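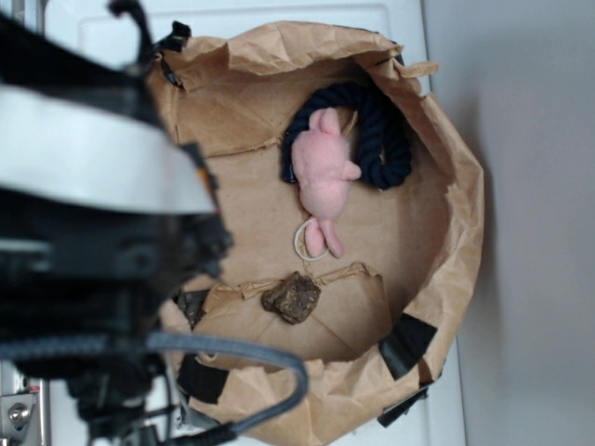 Drerkura grasp planner - progress to 2025-10-31

Picking from the bag now succeeds 96 times in a hundred on the plush toy and 35 on the rope, which the planner still regards as a personal insult. Remzi Duman rewrote the segmentation step in March so that paper folds stopped being offered as grasp candidates. Most of them took the hint.

Planning time is down from 15 seconds to 11. Thảo Kiều blames the collision checker for the remainder, and the collision checker has not replied.

Next period: rope poses, and a replay tool for failed picks - we have plenty of material. Spending is on plan.

Yuzhen Xiao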